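Ondudwood Folding Craft Table, 66 inch
7 April 2024
By Asnakech Degefa

Back in stock. Both leaf colors, light and dark. Same price as before, $189, shipping extra outside the Hukine delivery area.

Quick rundown for anyone who missed it the first time. It's a work table for sewing, mending, stuffing, cutting patterns, kids' projects, whatever you do standing up or sitting down. Folds flat against the wall when you're done. Legs lock with a push pin, one at each end. Pull the pin, fold the leg, same on the other side. Don't force it. If it sticks, the leaf isn't all the way up.

Top is 66 inches long opened out. Weighs 85 pounds in the box, so get a second person for the stairs. Edges are rounded over, which a lot of you asked for after the old model kept snagging yarn and thin fabric.

What's in the box: top in 2 sections, leg set, push pins, hex key, felt pads, one sheet of instructions. The sheet has step four and step five swapped, sorry, we're reprinting. Do five first.

What's not in the box: the drawer. Sold seperately, and the Prutarar drawer from last year does fit, but you have to drill your own pilot holes on the left rail. The Oyelaran drawer doesn't fit at all. Please stop ordering them together, we just end up paying for the return.

Care. Damp cloth, mild soap. No bleach, no wax polish. Iron on a pad, never right on the top. Hot glue comes off with a plastic scraper once it's cold.

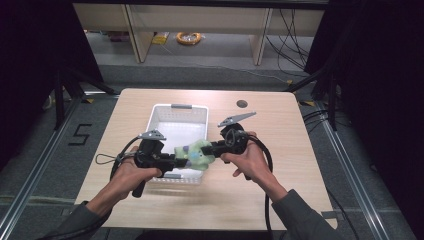 Color choice comes up in nearly every email so, short version. Dark hides pencil marks and coffee. Light is better if you work in the evening, pins show up and so does black thread. It's also easier for toy repair, you can keep track of small pale stuff on it, even a light green plush like this one stands out OK against light wood grain. Dark scratches show more, just saying. Swatches are free, ask for both.

Height is fixed. We get asked about risers, none planned right now. Next batch is due in May if the dark sells out agian.

Comments

pinsandneedles: Does the leaf sag at all with a heavy machine on it? Mine's an old cast iron one.

Asnakech Degefa: Put it over the legs and not in the middle and you're fine.

Rowhouse_Kit: Got the light one. Did step four first, had to take it all apart. Good table tho.

momofthree: Hex key was missing from my box, they mailed one the same week.

Related items
Ondudwood Folding Bench
Prutarar Drawer, left rail
Replacement push pins, pair
Felt pads, sheet
Hukine area delivery and pickup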